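Skarthorpe, our first full-length record as Kokel, comes out on Monday, May 11, 2026

I'm supposed to write this in the third person, like a proper press release, but I tried that for a whole evening and kept calling myself "the accordionist," so you're getting it from me instead. Hi, I'm Urszula Pietrzak. I play accordion and sing in Kokel with my brother Szymon (fiddle, and most of the arguing), Eliseo Galindo on guitar and Zofia Rutkowska on double bass.

Skarthorpe is the name of a village Szymon made up when we were kids. It had a ferry, a bakery and a very unpopular mayor, and we drew maps of it on the backs of our dad's invoices. Two years ago he found one of those maps in a box of sheet music and brought it to rehearsal, mostly to make me laugh. By the end of the night we had the tune that became "Ferry Bell," and after that the songs kept wanting to live there.

We wrote 16 of them and kept 11. The ones we dropped weren't bad! One was a waltz for the mayor that Zofia still hums when she's tuning, and I would bet money it ends up on the next record. What stayed is the stuff that sounded right with all four of us in one room, playing at once, no click track and no fixing it later.
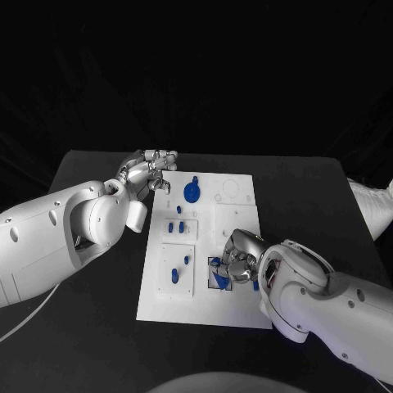

Konrad Baran recorded us over nine days in March, and he is the most patient person I have ever worked with. We did "Salt on the Step" so many times that Eliseo broke two strings and went very quiet, and Konrad just made soup and said we should try it slower. The slower one is on the album. You can hear Eliseo's chair creak right before the last verse - I asked Konrad to take it out, then called him the next morning and asked him to put it back.

Most of the songs are short. "Marciniak's Window" is 90 seconds long and has no words, and it's my favorite thing we've done. The longest is "Low Road Home," which started as a lullaby for Zofia's daughter and then got louder than any lullaby should. The whole record runs 69 minutes if you play the vinyl through, counting the long ferry drone that fills the end of side four (headphones, please, if you can).

Eltum is putting it out on double vinyl, CD and download. The sleeve folds out into the original map, bakery and all, with Szymon's spelling left alone.

We'll be playing shows through the summer, and all four of us are happy to do interviews, together or separately. Szymon is better in the afternoon. For review copies, lyrics or the band photos, write to the press desk at Eltum and put "Kokel" in the subject line so it gets to me.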